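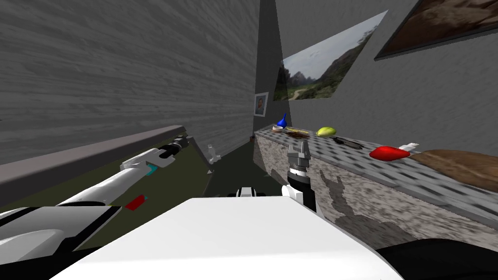

Both arms of the simulated robot, with a lemon and a cutting board among the items on the counter. Rendering: Premusum

Kitchen crew gets a say in how its new robot works

ZELTDEN, 15th August. The staff at Inico, the catering company that cooks for schools and offices across Zeltden, will be working alongside a two-armed robot this fall, and they have already spent months telling it what to do.

The robot goes by Stan. For now it lives on a computer, in a virtual kitchen put together by the software firm Premusum, where it has been practicing the jobs that Inico's people most want off their hands: clearing counters, putting utensils away and picking up whatever ends up on the floor. It has gone through 2251 practice runs since March, and the kitchen crew has been able to watch any of them on a screen in the break room.

That screen has turned out to be a hit. Cooks coming off the breakfast shift pull up a chair, replay a run and type in notes, and Premusum's programmers read them the next morning. A lot of the notes are about things a programmer wouldn't know. One cook wrote that a cutting board should never be moved while there is a knife on it, even if the knife is in the way. Another wanted Stan to wait with its arms pulled in whenever a person walks past, "like you'd do with a hot pan." Both are now house rules in the software.

"I figured they'd wheel something in one day and we'd have to work around it," said a prep cook who has been with the company since it opened. "I've argued with this thing for months and it isn't even here yet. I love it!"

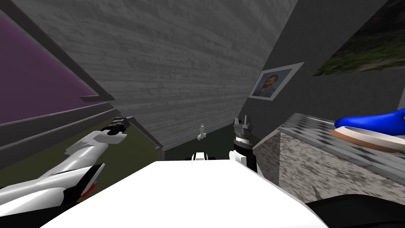 The two grippers at work in the virtual room, which has pictures on its walls. Rendering: Premusum

Inico employs 72 people, and the company says none of their jobs will be cut when Stan arrives. What will change is the end of the day. Closing duty now takes four people off the line before dinner orders are finished, and it's the shift everyone tries to trade away. Under the new schedule, 2 of those four will stay on cooking while the robot handles the counters. The other pair will clean the stoves and fryers, which the robot isn't allowed to touch.

There is also a new job on the board. Inico will train 3 of its current employees as robot leads, with a raise, to start Stan up, check its work and shut it down if anything looks wrong. Eleven people put their names in, among them two dishwashers who had never used a computer at work.

Premusum keeps changing the practice kitchen so the robot doesn't get too used to one layout. Food and dishes move from run to run, and the crew has been invited to send in requests for the hard cases.

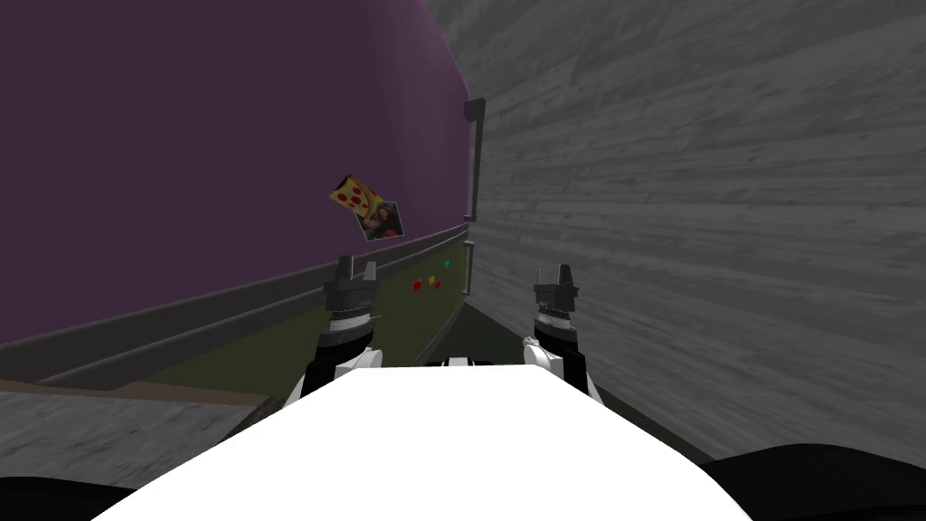
Cabinet and appliance doors are next on the list, and the crew has plenty to say about those too. The walk-in at Inico has a latch that needs a lift and a tug at the same time, and several cooks have offered to come in and show the programmers how it's done. Premusum has taken them up on it and will spend a morning at the kitchen with a tape measure.

The real robot will begin with closing duty only, on the cold side of the kitchen, with a robot lead in the room at all times. Staff will vote after the first month on whether it should take on the morning setup as well. Employees who want to try the simulator themselves can sign up on the sheet by the time clock.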